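Skemotside Toy Swap Returns in February With 844 Soft Toys Ready for New Homes

SKEMOTSIDE – The Girnow Toy Library is bringing back its winter soft toy swap this February, and the shelves have never been so full! Families across Skemotside have handed in 844 plush toys since the last swap, more than double the 413 that came in the year before.

Doors open at 10 a.m. in the main hall of the Vasilakis Building. Children can bring up to 4 clean soft toys and take home the same number. Anyone with nothing to trade is welcome too, and may choose one toy free of charge.

Sorting is well under way. Every toy gets a check of its seams, eyes and ears before it goes into a bin by size, and small plush animals – always the first to go – will have a long table to themselves this time.
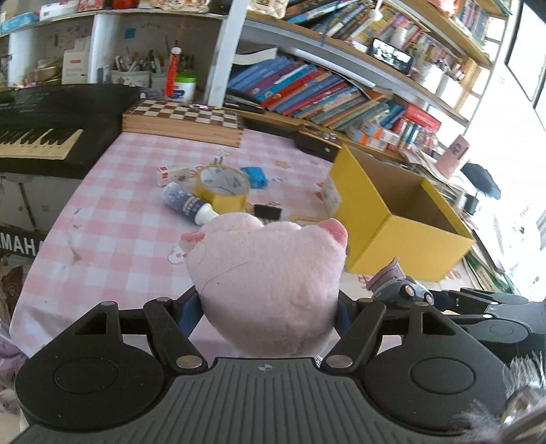 One parent who came to the last swap said that her son had slept with his fuzzy find every night since, and that she would love to see a separate hour for toddlers, who can get a little lost among the bigger kids. The library has taken up the idea, and the first hour will now be for children under five and their grown-ups.

Inus, the sewing shop next door to the library, is giving 260 repair kits with thread, stuffing and a blunt needle. They will be handed out at the mending corner, where older children can learn to close a split seam or put a loose ear back on.

Toys can be dropped off at the Girnow front desk during opening hours until the evening before the swap. Please wash and dry them first, and leave battery-powered toys at home. Entry is free and no booking is needed.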